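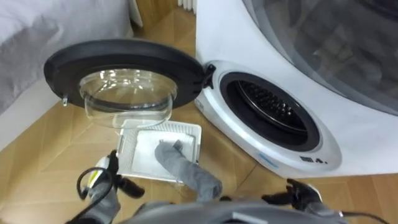 Section 3. Running the small lower drum

I put off using the little drum for weeks after the washer arrived, and now it gets more use than the big one. It's the one I go to for cloths, baby things, and anything I don't want mixed in with jeans. My setup for a small load goes like this:

1. Open the lower door all the way. It swings left and needs a good bit of floor, so move shoes and slippers first.

2. Reach in and feel around the drum and the black rubber gasket. Socks love to hide in that fold!

3. Set your basket on the floor under the open door. I like a low Balico one with holes in the sides, but any low basket will do. Tall hampers bump the glass.

4. Put things in one at a time, shaken out. I stop at 8 small cloths (a full load of bath towels belongs upstairs in the big drum, so to speak).

5. Add detergent. I use Demano liquid, and half of what I'd pour for a normal wash is plenty.

6. Check that nothing is caught on the gasket, then push the door until the latch clicks. 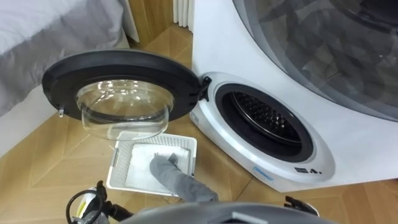

Lower door open to the left, with the basket on the floor beneath it.

Note: The glass on this door bulges way out, so look before you stand up. I've caught my knee on it more than once.

Note: If you have wood floors like mine, keep an old towel handy for drips. Wet cloths go straight into the basket, and the basket goes straight to the rack - I don't let it sit on the boards.

Caution: Never lean on the open door or hang wet laundry over it. The hinge is only meant to carry the door.

Caution: Don't force the door if it won't open after a cycle. Give it 3 minutes and try again. If it's still locked, see Section 5 on draining.

7. When you've emptied the drum, wipe the gasket all the way around with a dry cloth, bottom part last. Leave the door open a crack until the rubber feels dry.

Next up is the big drum, which has its own door and its own quirks.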